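Itthorpe Reading Rooms, progress note to Tavares Fund, 8/5/03

Quick one, full report in November. 11 of 13 rooms now open evenings. Zulach branch still waiting on the boiler, Prustimura on its lease. 250 books out on loan last month, 68 new cards. Large print going fastest, cant keep westerns in.
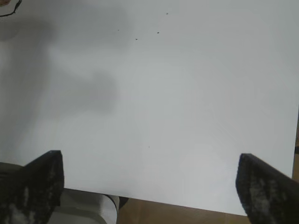
Furniture money is nearly all spent. Chairs came from the school sale, shelves second hand, both under budget. Tables are the white ones, smooth matte top, good big flat surface for atlases and newspapers. Lamps next, readers keep asking. Would like to move whats left of the paint line over to lamps, pls confirm by Friday. Receipts to folow by mail.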